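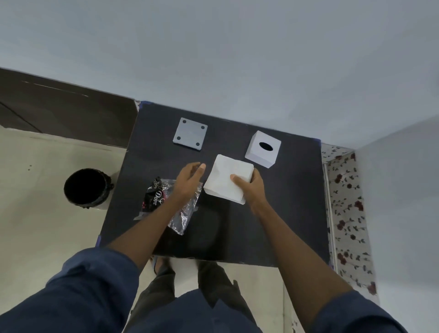 Según Mawar Gunawan, la fianza no se discute el último día, se discute el primero, cuando todavía te caen bien los de la agencia. Me lo escribió en un comentario a la entrada anterior y le doy la razón, aunque me llega con un contrato de retraso.

Dejé el piso de la calle de arriba en noviembre. Dos habitaciones, calefacción central, trastero que nunca usé. Había pagado 500 euros de fianza y Onura, que lleva el edificio, me devolvió la mitad. El resto, según la carta, era por «repaso de pintura en pasillo» y por una persiana que ya bajaba torcida cuando entré.

De la persiana tenía un correo enviado a la semana de mudarme. Lo reenvié y me abonaron esa parte en 15 días, sin más conversación. Con la pintura no hubo manera. El inventario de entrada decía «buen estado» y lo firmé sin mirar las paredes, a las ocho de la tarde y con media luz.

En el piso nuevo he ido habitación por habitación con el inventario en la mano. Apunté un grifo que gotea, la junta de la ventana del baño y un golpe en el marco de la cocina. Siobhán Conneely, de la agencia, firmó las dos copias y me quedé una.

Sigo sin saber quién paga la revisión de la caldera. El contrato habla de «mantenimiento ordinario» y no aclara nada más. He preguntado por escrito y estoy esperando respuesta.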